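Search this site Search Go

Skotness adds bathroom tasks to simulated training set

May 28, 2024 – By the Drosteo news desk

Skotness has started collecting simulated examples of bathroom cleaning for Cotetti, its learning system for single-arm robots. The first batch holds 614 episodes, recorded over two weeks by operators who steer a virtual arm from a desk. Each episode stores joint positions, gripper state and rendered camera views, and runs for no more than 90 seconds.

Earlier batches were limited to kitchen counters and shelves. The new one adds long-handled tools, which shift in the grip and are harder to control near curved surfaces. 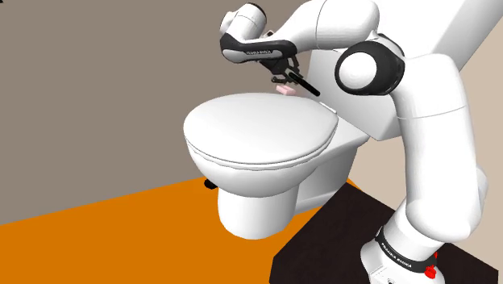 A simulated Franka Emika arm over a closed toilet in a rendered bathroom. Render: Skotness

Wall and floor colors are changed between episodes, along with the starting pose of the arm. Runs in which the arm hits a fixture are kept but labeled as failures – the system uses them to learn which motions to avoid.

Castellanos, the company's testing partner, will run the trained system on a physical arm in October. Two policies will be compared, one trained with the bathroom episodes and one without.

Related items
Castellanos opens second test room
Cotetti kitchen episodes: what changed
Labeling failed grasps in simulation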